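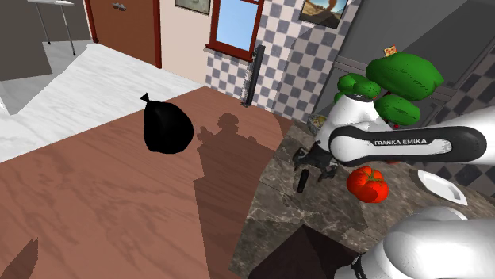

Cavedent Episode Notes: read me first

Hi! This is the data that goes with my very long rewatch of Cavedent, the mystery series I have been boring my friends with for years. It's one plain table, one row per episode, and you're welcome to do whatever you like with it (a link back would be lovely).

What's in it

Three seasons and the Christmas special, 14 episodes in all. Every row has the title, the season, the writer as credited on screen, the minute the body is found, the minute the culprit first speaks, and my own score out of ten. There's also a notes column, which started out sensible and gets longer and grumpier through season two.

How I timed things

I used the Foleren discs, start to finish, with the recap left in. If you're watching the Jolwood streaming version your times will come out earlier, as they trim the recaps and swap the music in the title sequence (a crime in itself!). A minute is the minute showing on the player, no rounding. Where a body is found before the titles I still count from zero.

"First speaks" means a line I can hear, on screen or down a phone. Coughing doesn't count. Ilse Geerts wrote to me arguing that it should for the lighthouse episode, and she makes a decent case, so her time is in the notes for that row.

Scores

All mine, all biased. I gave the special an 8 and I'll stand by it, even with that ending. I scored each episode the same evening I watched it and haven't gone back to fiddle, apart from the Aoun two-parter, where I'd put the numbers in the wrong way round.

Known problems

The writer is blank for one season three episode because the credits on my disc are unreadable at that point. Titles follow the disc menu, so "The Drowned Bell" has its "The" and the streaming one doesn't. Spoilers are everywhere, including in the column names, so please don't open this if you haven't seen the show.

Changes

Thursday, December 28, 2023: added the special, fixed the Aoun scores.
June: first version, seasons one to three.

Corrections are very welcome, just tell me which disc and which minute.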